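The Small Kitchen

At four in the afternoon the toy kitchen at Stomcombe is usually in pieces. The colander is on the floor, the cups have been carried off to another room, and the food is wherever the last game left it. Efa Gwilliam, who has run the family playroom there for seven years, used to tidy it every evening. She now does it on Fridays.

"If I put it all back in the cupboards, the first children in spend ten minutes pulling it out again," she says. "So I leave things on the table where they can see them."

Play kitchens are among the oldest toys still in everyday use, and they have changed less than most. The stoves have turned into ovens and the ovens have turned into countertop appliances, but the game is the same. Somebody cooks, somebody waits, and a plate goes back and forth between them. A three-year-old will serve the same lunch for half an hour and be upset if you finish it.

What has changed is how much of it there is. Nayeli Rengifo buys toys for Kidum, a small shop that also rents play sets by the month, and she keeps a list of every piece that goes out. The longest set she ever put together had 32 items. It came back with most of them untouched.

"Parents like a full box," she says. "Children use the plate, one or two things that open, and whatever is red."

Her rental sets are smaller now. She starts with a table surface, plain and light in color so that pieces show up against it. Then she adds one appliance, one plate, something with holes in it, a cup, and a few foods that don't look alike. She avoids putting in two kinds of round fruit. She likes a bottle, since pouring and squeezing can be acted out with nothing in it.

The appliance takes the longest to choose. Rengifo prefers a toaster oven to a full stove because it sits on the table with everything else and can be moved by a child. A door with a proper handle matters more to her than sounds or lights.
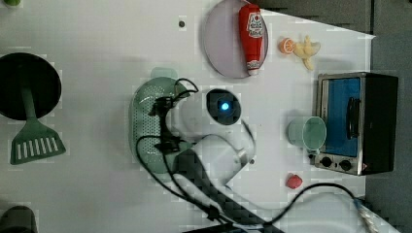
A pretend meal laid out on a white table, with ketchup on the plate and a toaster oven at the right.

The colander is the piece that adults tend to question. Nothing in a toy kitchen needs draining. But Hortensia Puma, a preschool teacher in Cáceres, says it is the first thing she would replace if it broke. In her classroom it has been a sink, a hat, a bed for a doll and a basket for shopping. Last October it spent most of the month as a boat.

Puma keeps 300 small objects in labeled tubs and brings out only a handful at a time. She changes the food every second week and leaves the dishes alone. The children notice a missing plate at once - they take much longer to notice a missing banana.

She is also strict about size. A slice of orange should fit on the plate with room for something else. If the food is too big, the plate gets pushed aside and the game turns into stacking.

Cleaning is the dull part. Puma wipes hard plastic with warm soapy water and a soft cloth, then leaves it on a towel overnight. Anything with a door gets wiped along the hinge, where crumbs collect. Real crumbs, she adds. Snack time is never far away.

At Stomcombe, Gwilliam has one more rule, which is that the ketchup stays. She took it out once to make room on the shelf, and a boy named it as missing before he had his coat off. It was back on the table the next morning.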